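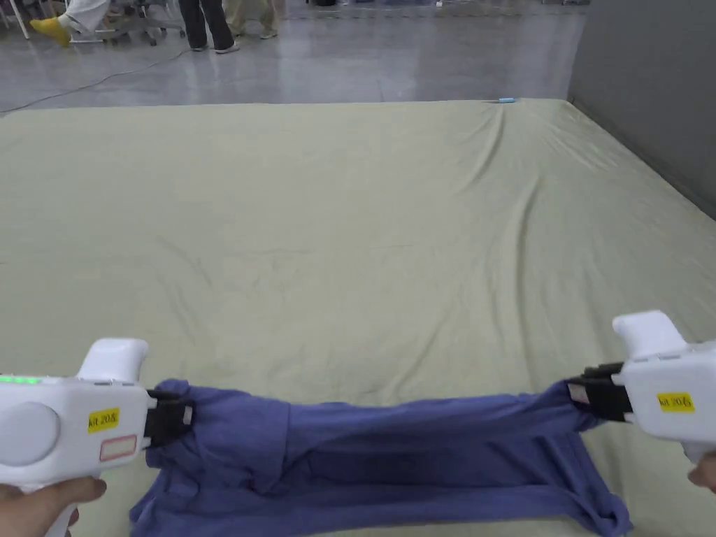
Plostent Town Council and the bus that goes the long way round: a thread

1/ Went to the council meeting last night, 31 July 2019, to hear what is happening to the number 20. For those outside Plostent, the 20 is the bus that used to go up Saavedra Road, past the surgery, and now goes along the bypass, past a field.

2/ The change came in back in February. Mivum, who run the service, called it a "timetable refresh". My neighbour's refreshed journey to get her prescription now includes a hill.

3/ The public gallery is a row of stacking chairs behind the radiator. I got there early and still ended up behind a man with a rolled-up placard, which he unrolled whenever anyone said "bypass". It said SURGERY. He's a man of few words and I'd vote for him.

4/ First item was the minutes of the last meeting. There was a disagreement over whether Cllr Domingo Benítez had "asked" or "demanded" to see the contract with Mivum. He said demanded. The clerk had asked. They settled on "requested firmly", and that was the first twenty minutes of my evening.

5/ For the record, the town council doesn't hold the contract. The county does. The town council gets "consulted", meaning it receives a PDF after the thing has happened. This came up again and again and I'd like it on a tea towel.

6/ Benítez has put down a motion asking the county to restore the Saavedra Road stop until there's been a proper survey. It's a perfectly mild motion. You could read it to a horse.

7/ Against him: the deputy mayor, who says the road is too narrow for the new buses. Same road the bin lorry goes up. Somebody at the back mentioned the bin lorry and was told remarks must go through the chair. The chair then said she had been wondering about the bin lorry herself.
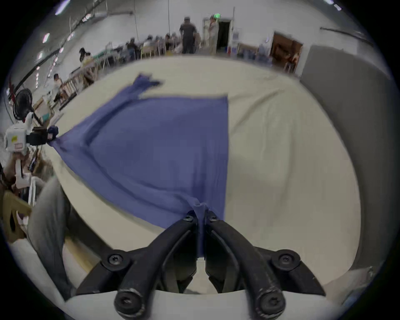 Blue cloth on a pale table.

8/ Next, the Plustska question. Plustska are building the houses off the bypass, and the planning permission says there has to be "a regular bus service within walking distance". There wasn't one. Now there is. It happens to be ours.

9/ I'm not alleging anything. Neither was Benítez, at some length. He read out the planning condition, then the date of the route change, then sat down. It was the best bit of the night and he didn't raise his voice at all.

10/ The chap from the county (on speakerphone, on a phone propped against the water jug) said the two matters were "entirely separate workstreams". Then the line dropped. When he came back he'd missed the follow-up, so it was asked again, more slowly.

11/ Public speaking slot: 3 minutes each. A retired driver explained how you get a full-size bus round the corner by the chapel. It involves not panicking. A lad of about school age said he's late for college on the new route and nobody on the council uses the bus. Long pause. One councillor said she used it at Christmas.

12/ The petition was handed in as well. The county needs 60 signatures before it will write back. It comfortably got there, although there was a debate about whether people living over the chip shop count as being "on the route". They do. You can hear the bus from the counter. Well, you could.

13/ The vote. Motion carried, with 2 against and the deputy mayor abstaining on a point I couldn't follow and which I don't think the clerk followed either. She wrote for quite a while.

14/ So what was won is a letter. The town council will write to the county, who will speak to Mivum, who will look at it. I've seen faster things happen on the bypass, at school run time, behind a tractor.

15/ Several of you have asked me the same thing in replies, so: 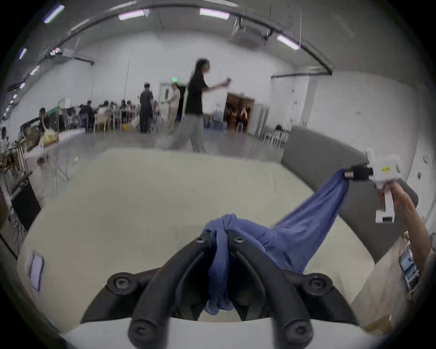
Can the town council bring the old route back itself?
Only the county can change the route, as it holds the contract with Mivum. The town council can ask, object, and pass on the petition, and last night it voted to do so.

16/ If you want to write in yourself, write to your county councillor, not to Benítez, who already agrees with you and has asked me to say his inbox is full. Mention the surgery and give the time of the appointment you missed. General fury gets a general reply.

17/ Draft minutes go up on the noticeboard outside the hall, behind the glass, next to the bus timetable. The timetable is still the old one. I've told them.

18/ Placard man got a lift home with the retired driver. They went up Saavedra Road.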